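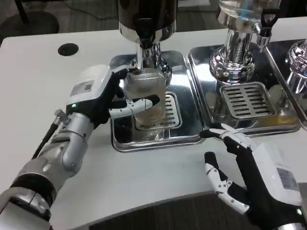
Angate Breakfast & Buffet List, Digest 770, Message 5

Date: 11 November 2020
Subject: Re: juice dispensers, drip trays

> We picked up a used set of the chrome juice dispensers for the
> breakfast room and I'm already fighting with the trays. They get
> sticky by lunchtime and the grates are a pain to scrub. Does
> everybody pull them daily? And is it OK to put out jars in place
> of tumblers, or will they not fit under the spout?

Oh, I feel your pain on the trays! I've had mine since February (bought from Zadlow, secondhand, and they've held up fine) and the slotted grates drove me nuts at first. I pull every one at closing, tray and all, and let them sit in a sink of hot water with dish soap while I do the tables. Then an old toothbrush down the slots, lengthwise, and a good rinse. If you skip a night the juice sets up like varnish and you'll be there till midnight.

The one that gets me is that yellowish film in the corner of the tray. It hardly shows on the polished steel until the light hits it, so run your finger around the rounded corners before you call it done. Dry them with a towel too, or you get spots.

On jars, go for it! I use clear glass ones with a ribbed band up near the top, and they stand on the grate right under the spout just fine. Set the jar down first and then work the lever, don't try to hold it up in the air with one hand. I tell guests to stop well short of the rim, and about half of them listen.

Do measure yours before you buy 100 of anything, though. I got a case of the tall Gidey jars once and had to return the whole lot, and the shipping still stings.

What are you using on the taps, by the way? Mine has started to drip a little after the lever goes back, and I don't know if it wants a new washer or just a better cleaning. If anyone has the Bodomero parts sheet I'd love a copy.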